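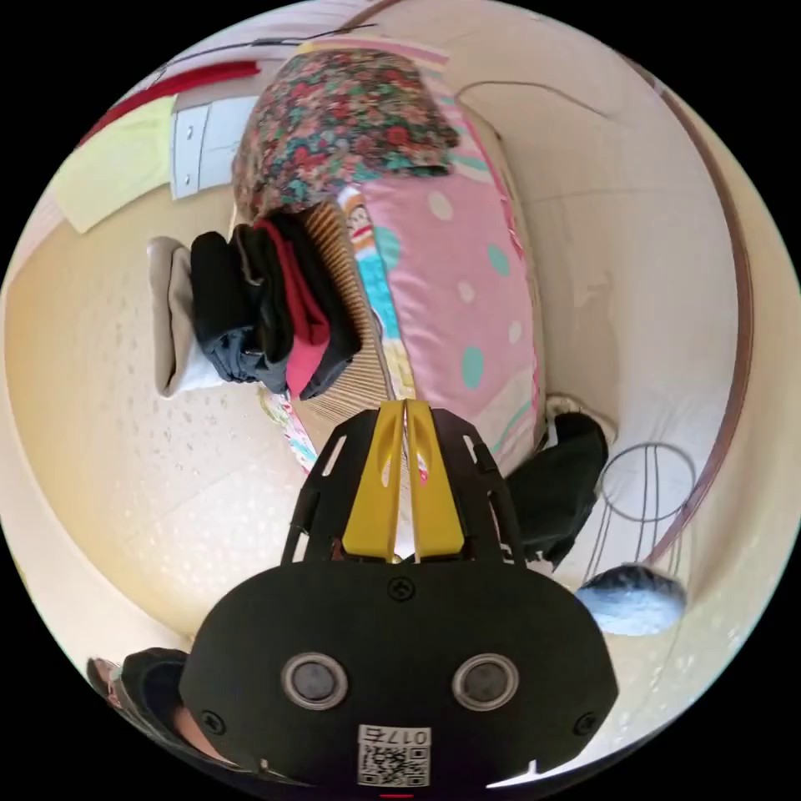 Gwion Llewellyn had been telling me about the hand-held grippers at Irkedo since February, so when they opened the doors to visitors I was in line by 11 (with coffee, thank goodness). I figured I'd spend the morning on the big arms, but I hardly left the folding corner! You get a black gripper with two slim yellow fingers, a slot down each one, and you go to work on ordinary household stuff. There was a big pink cushion with cartoon prints along its edge, and a stack of dark clothes on a woven mat with one red piece sandwiched in the middle. Guess which one I went for. Getting those fingers in between the layers is fiddly, and I kept grabbing two things at once.

Leidy Palomino ran the corner and let me swap over to the Lidus gripper, same clothes, same mat. It's lighter and my wrist was a lot happier, but the trigger is stiff and I never got a feel for how hard I was squeezing. The first one closes softer, which I loved for thin cloth. Yesenia Benavides, next to me, liked the Lidus better and we argued about it all the way to the lunch table!

After lunch I tried the controllers upstairs, 3 of them on one arm. The Dresico pad was my favorite, though the cable is way too short and I yanked it out twice. Dinesh Krishnan says they're getting longer ones. I've put my name down for the next visit, and I'm bringing my own sweaters.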